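**讲稿备注:玩具积木的分拣(第二场,下午两点)**

开场先别放片子,直接聊。问一下在座有多少人家里有一整箱混在一起的积木,举手看看。我自己那箱是从 Derkham 的旧货摊上搬回来的,2,833 块,什么颜色都有,箱底还垫着一层饼干渣。(这里停一下,让大家笑完再往下走。)

然后讲我第一次分拣怎么分砸的。我当时想得特别美:按颜色来嘛,多好看!红的一盆,黄的一盆,紫的一盆。摆出来确实漂亮,我还拍了照发给 Joni Kiiskinen 显摆。结果真要拼东西的时候,我在黄色那盆里找一块小的,扒拉了半天,满眼都是黄,眼睛根本分不出形状来。小块全沉在大块底下。那天晚上我只拼了半面墙就去睡了。

所以这一段的重点是:先分形状,颜色放到后面。形状不一样的,手一摸就知道;颜色一样的混在一起,手帮不上忙。讲到这里可以从口袋里掏两块出来,背在身后摸给大家看,别掏太多,上次掉了一地。

接着放片子。讲“颜色骗人”的时候就停在这张,让大家自己看一会儿,然后点一下黄色的:小的那块侧立着,凸点朝右;圆头那块也侧躺着,能看见底下是空心的;还有一块 2x4,八个凸点朝上。同样是黄的,我会把它们放进三个不同的格子。紫色的也一样,带弧面的那块和 2x4 不要放一起。 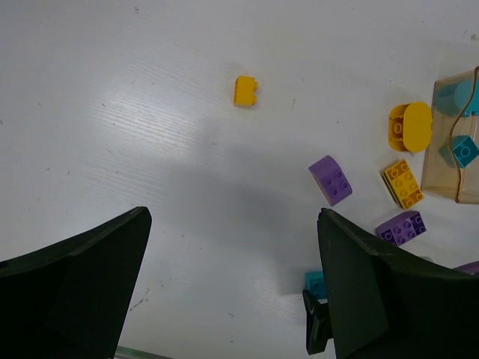
Ashwin Palaniappan 听我试讲的时候不同意,他说小孩子只认颜色,你让五岁的孩子按形状收,收到一半人就跑了,不如让他们按颜色扔进盆里,大人晚上再分第二遍。我觉得他说得有道理,这段要原样讲给大家听,别藏着。我的回答是看谁在用:孩子自己玩,颜色就颜色;要照着图纸拼,还是得按形状。我们俩到现在也没吵完,现场可以让大家投个票。

下面讲盒子。透明的最好,带点颜色的透明也行,但是要提醒一句:隔着琥珀色的盒壁看里面,颜色会跑偏,所以盒子上贴个标签,或者干脆粘一块同样的积木在盖子上。我家里用的是 Lurkska 的抽屉柜,每格装得不多,装到 225 块那种小件就关不严了。橡皮筋箍盒子我也干过,管用,就是放久了会发脆,一拉就断,盒子一歪全撒出来。真撒过。

(如果时间紧,下面这段跳过。)
讲一下分拣的手法:先倒一小堆在桌上,摊平,别一次全倒。我一般一次倒 500 块左手边,挑出来的往右手边走,剩下认不出的扔进“回头再说”盆。这个盆最后剩了 263 块,里面有别的牌子的、有半个轮子、还有一颗纽扣。桌子最好是浅色的,小件掉在上面好找。灯从侧面打过来的时候影子会很长,深色的小块容易躲进去,换个角度再扫一遍。

提问环节大概会有人问要不要洗。要洗,温水加一点洗洁精,装进网袋里晃,摊在毛巾上晾,别用吹风机热风吹。带贴纸的单独拿出来,用湿布擦擦就好。

最后记得说:茶歇的时候,后面那张桌子上有一箱没分过的,谁手痒谁去分,分到几点算几点,Dinu 的人五点来收桌子。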